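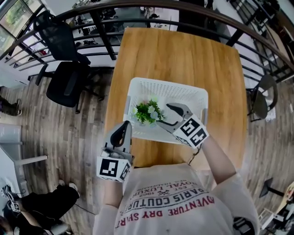 A demonstrator at work with a pair of hand-held grippers, an artificial plant and a plastic basket.

SKOSTITZ OPENS HAND-HELD DEMONSTRATION PROGRAMME IN SKEDDALE

Skeddale, Jan 21, 2023

Skostitz, the robot training company, has opened a programme in Skeddale in which people teach household and shop tasks to robots by carrying them out with grippers held in their own hands. The programme will run for 12 months and is intended to produce 4,000 recorded demonstrations for use by the company and its research partner, Hurnex.

The work covers everyday handling: placing and removing items from baskets, moving light goods across a table, and tidying objects of awkward shape such as artificial plants. Each task is carried out by a demonstrator standing at a table with a gripper in each hand. Printed marker cubes fixed to the grippers allow the position of both tools to be followed throughout the movement, and the resulting record is used to train a two-armed robot to perform the same task.

Skostitz has until now collected its training material by remote control, with an operator steering the arms of a robot from a separate desk. That method will continue at the company's Hsueh site, where it is used for tasks involving heavier loads. The hand-held method does not require a robot to be present while a demonstration is being made, and the company expects it to take up a growing share of its work.

"Remote control has served us well, but it asks a great deal of the operator," said Vivek Nautiyal, Managing Director of Skostitz. "A person who has folded towels for years may need several weeks before they can do so through a robot's arms. With the grippers in their own hands, the same person is able to give us useful demonstrations much sooner, and the movements are closer to the ones they would naturally make."

Demonstrators are employed directly by Skostitz and receive paid training before their first recorded session. They are taught to keep the markers in view where possible, to approach each object at a steady pace and to release it fully before drawing the gripper away. Sessions are limited to two hours, after which demonstrators rest or move to checking duties.

Floarea Neagu, Head of Demonstration at Skostitz, said that the choice of objects had been made with care. "Leaves and petals bend when they are touched, and they hide the part that the gripper ought to hold. A box does neither of those things. We want the robot to meet that kind of difficulty early, and to learn from someone who already knows how to deal with it."

Every recording is reviewed before it is accepted. Reviewers look for lost tracking, dropped objects and movements that a robot arm could not safely follow. Demonstrations in which an item slips and is picked up again may be kept, provided that the recovery is clear, as these are considered valuable in teaching a robot to correct its own mistakes.

Hurnex will receive the accepted recordings in 4 deliveries, the first of which is due in October. Its researchers will compare robots trained on hand-held demonstrations with those trained by remote control, using the same tasks and the same objects for both groups.

"There has been a good deal of discussion about which method gives the better result, and rather less direct comparison," said Ecaterina Oprea, Research Lead at Hurnex. "We shall publish our findings whichever way they fall, including the tasks on which neither method does well."

Applications for demonstrator posts in Skeddale are now open. Experience with robots is not required. Applicants should be comfortable standing for the length of a session and using both hands together.

About Skostitz
Skostitz prepares training material for robots used in homes, shops and light industry. It operates sites in Skeddale and Hsueh.

Media enquiries
Sânziana Stoica, Communications Office, Skostitz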